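Which finger pads for soft objects on a hand-held gripper? Mesh or smooth?

Noeline Tamihana
Posted 18/03/2019

Hello everyone, and thank you in advance for reading, I do tend to go on a bit! I'm trying to choose between two sets of fingers for the hand-held grippers we use at Grunthorpe. One is the Kornano set with the fine black mesh pads, and the other is a smooth silicone set from Eder. Most of what we pick up is small, soft and light, and it goes from a plate to somewhere else on a round table and back again. The mesh pads feel lovely and secure in the hand, but I worry about them marking things, and the smooth ones let go of anything even slightly dusty. I've done 39 picks with each and my notes are a muddle. I also can't decide how much of the view from the gripper camera I should be willing to give up to the fingers themselves.
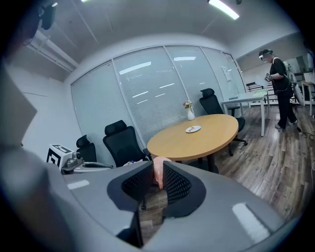 Mesh pads, with a soft pink piece between the fingers.

Has anybody here compared the two properly? I'd love to hear from people who work with soft things, since all the reviews I find are for people lifting metal parts.

Kylie Hoani

Hi Noeline, welcome! I went through exactly this last May, and I ended up staying with the mesh. We logged 1130 picks over the two sets (I had a lot of help, and a lot of tea) and the mesh dropped 33 of them. The smooth pads did worse than that, mostly on foam and fabric. If marking is your worry, squeeze less than you think you need to. I close until the object just stops sliding, then a tiny bit more, and that's plenty for anything you'd call soft. Do brush the mesh out now and then with a dry toothbrush, it collects fluff like you wouldn't believe.

In your picture the fingers meet in a V, and I'd look at that before spending any money. With ours, a piece held up near the tips came out much more easily than one sitting deeper in. Try a dozen picks of each kind with the pads you already have and write down only whether it dropped. My first notes were a muddle too, because I was scoring "feel" out of ten, and my feel at four in the afternoon is a very different thing from my feel at nine!
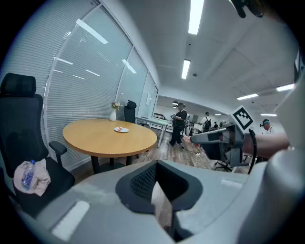 On the camera side, I would pick a mounting you can live with and then leave it alone while you compare pads, otherwise you're testing two changes at once and you'll never untangle them. We lost a good week that way when we moved from the Doklow bracket to a taller one. The other thing is to keep your marker where a second camera can find it. The one on top of the light gray gripper here is mounted on top of the tool and has a nice white border, and I'd copy that, even if you have to print it a little bigger. Watch the cable as well. A coiled one hanging down past the forearm is fine until you turn your wrist over, so do a few slow turns before you start recording and see whether it tugs.

Let us know what you choose, I'm curious about the Eder ones on anything sticky.

gripfan569

mesh. smooth ones are ok if you wipe them every time but who does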